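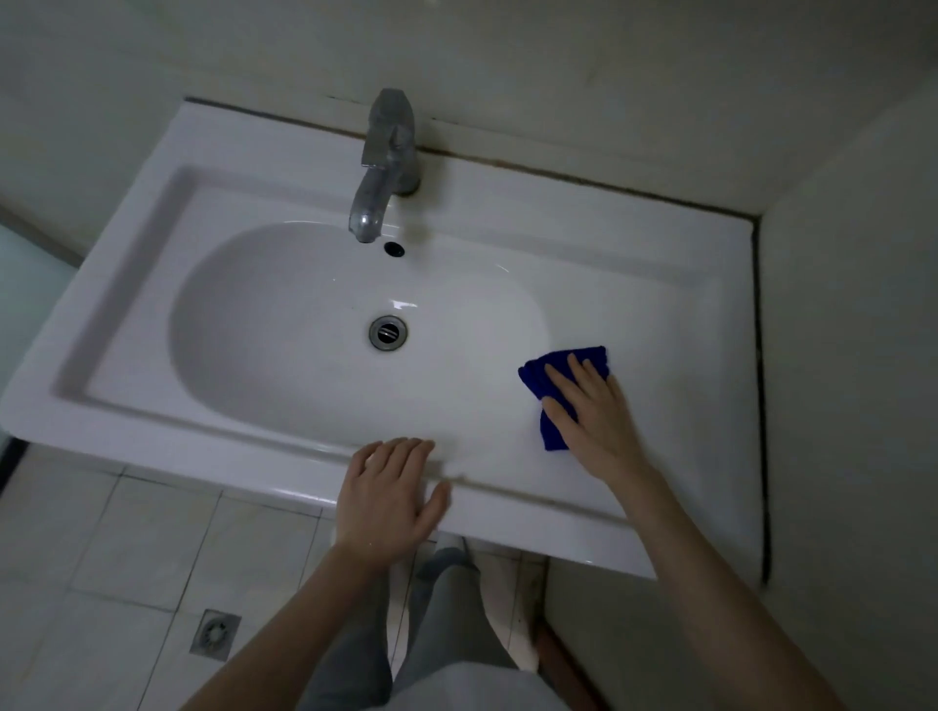 Bathroom month is under way!

After a long stretch of kitchens (so many kitchens), the Urotach collection has moved on to bathrooms, and we could not be happier about it. The plan for February 2021 is 100 recordings of everyday cleaning in lived-in homes, done by the people who clean them anyway, at their own pace and with their own cloths. By the time this issue went out we had 37 of them checked and filed.

Wiping a sink sounds like the dullest thing you could teach a machine. We love it! The hand has to follow a curve, keep some pressure on, work its way past the faucet and the drain, and decide when a patch is finished. Meanwhile the other hand is doing its own quiet job, propped on the rim to take some weight or steady the body. Our first model, trained on tabletops back in November, had learned to wipe in straight lines on flat surfaces and had no idea what to do with a bowl. It kept pushing on as if the sink were a desk with a hole in it. Curved basins are the thing we need most right now, the glossier the better, and any shape will do.

A few notes for those recording at Sonside and at home:

Use whatever cloth you normally use. Folded, bunched up, old T-shirt, all fine. The Ekwueme team is labeling how the cloth is held, and they have asked for more variety there, especially people who refold halfway through.

Please keep both hands in view when you can, including the one that isn't wiping. We lost a few lovely recordings last month to a hand tucked behind a knee.

Don't tidy up for us. Stained grout, dull faucets, worn fittings — leave all of it. A model that has only met spotless bathrooms gets very confused by a dark line along the wall, and tries to treat it as an edge.

Start when you pick up the cloth and stop when you put it down. If you go back for a spot you missed, keep recording. Those second passes are gold, and we have hardly any.

Lean however you lean. Some of you kneel, some of you bend from the waist, and the view down into the basin changes a lot from one to the other. We want both.

On the training side, Bruvaron now reads the hand positions straight from the recordings, so we no longer mark them up by eye. With the kitchen set included, we passed 2000 usable recordings this month, and the first mixed run of kitchens and bathrooms starts as soon as we have 50 basins in it. We will share the results in the next issue, good or bad, along with the sign-up sheet for bathtubs.

Spare memory cards are in the gray drawer at Sonside. Please label them before you hand them back, and write the room on the label as well as the date!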